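Clearing Off the Coffee Table Before Company Comes

My coffee table collects everything. Jennylyn Mangubat from next door in Treltville got me doing a 5 minute sweep, and now I do it every evening before supper!

Step 1. Look before you grab
Pull out anything worth keeping first. Wipes are the big one at my house - I check that the lid snaps shut, and a good pack goes back in the drawer.

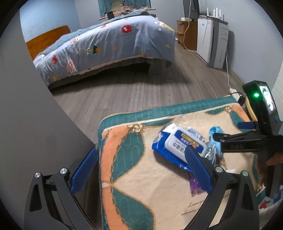 Wipes on the padded table cover, flip lid facing up.

Step 2. Bring the bin to the table
I used to walk every wrapper to the kitchen (so silly). Now I park a big round bin right up against the table edge. Crumpled packages, little packets and old face masks all go in. Pick masks up by the ear loops.
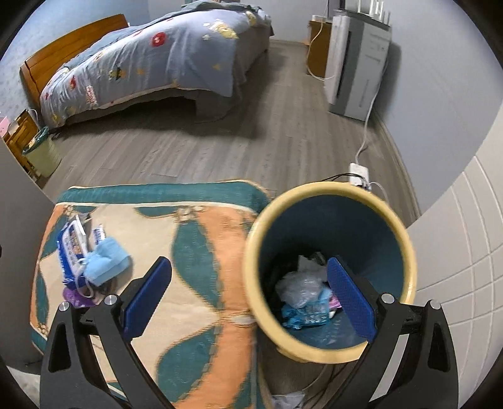 Step 3. Shake out the cover
Take it outside, give it a good flap, and smooth it from the middle out. Mine needs a cold wash every August, and I let it dry flat overnight.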